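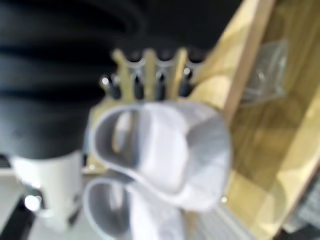

Slipper rack by the door or by the armchair?

Started by natalina_z, Tuesday, January 15, 2019
Forum: Entryways, Shoes and Coats

natalina_z
We went shoes-off at the office over the holidays and now I need to settle where the house slippers live. I bought the Prurnido rack, the open one with the black metal frame and the light wood boards. It was $109 and went together without trouble. Right now it stands next to the armchair so people can sit down to change. My coworker Giorgia wants it by the door instead. The slippers are the thick molded slide kind, white, lavender gray and pale pink. The floor is gray striped carpet.

What I can't decide is whether to keep pairs together or spread them out. People grab one, put it back wherever, and by Friday it's a mess.

mirko.piras
Next to the chair. I have bad knees and I am not standing on one foot in a doorway. A door is where everybody bunches up.

Pairs together. I don't see why you'd do anything else.

glopresti
I'm the Giorgia in question. If the rack is by the chair, people walk across the carpet in wet shoes to get to it. We have Skistent tiles in there and they show salt. You can't do shoes-off with the slippers in the middle of the room. Put a stool by the door for Mirko.

natalina_z
The boots come off on the mat and then you walk over in socks. That was the plan anyway.
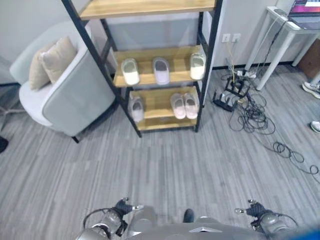 Do you leave slippers out on the open shelves, or do they need a bin?

Open shelves work fine for molded ones. They don't slump, and they air out between wearings. I'd only use a bin for cloth slippers, which fall over and get pushed to the back.

l_pascu
I'd still like a bin. Open shelves collect dust, and at my sister's place the dog took one off the bottom shelf every single day. If there's no dog, then okay.

On pairs, I'm with Mirko. Spacing singles out on a shelf looks nice for an hour and then somebody goes home with a white left and a gray right.

yaotsung_lu
Moderately against. I run the front desk at Palumbo and we hand out singles on purpose. One of each pair goes on the rack and the other stays behind the desk. You come in, you point at the color, you get the other one. We stopped losing them. It does mean somebody has to be at the desk.

l_pascu
That's a bowling alley.

yaotsung_lu
It works for bowling alleys.

natalina_z
We don't have a desk person, so that's out. I moved things around a little after lunch, and the top board is staying clear for now.
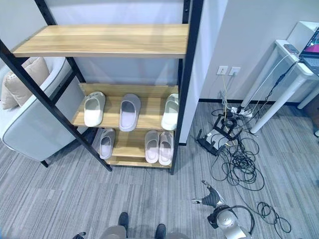
What goes on the top board of a rack like this?

Keys and gloves, or nothing. Mail piles up if you let it. Most people set a bag there while they change, so I'd keep at least 20 inches of it open.

mirko.piras
Agree on the bag. Also put the biggest sizes on the middle shelf, where people can see them. Big feet don't want to bend down and dig. And label the shelf edge with sizes. Masking tape is enough.

glopresti
Labels yes. I still say door.

Has anyone had the Pakov slides go yellow on the soles? I'm at almost 1000 miles on mine, or it feels like it.

l_pascu
Mine did after a year. Dish soap and an old toothbrush got most of it. Don't leave them in the sun.

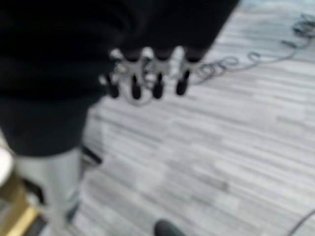

natalina_z
Socks are the other thing I wanted to bring up. If people are walking from the mat to the chair in socks, the floor has to be clear the whole way, and ours isn't yet. There's a gray cable lying in a coil right on the carpet, and with those gray streaks you could miss it until it's under your foot. So that gets hung up before anyone argues with me about doors. The black ones by the wall outlet can go in a box.

glopresti
Get a cover for the ones that run along the wall too. The router can go up on something while you're at it.

mirko.piras
So it's staying by the chair?

natalina_z
Through February. Then we'll see what the carpet looks like.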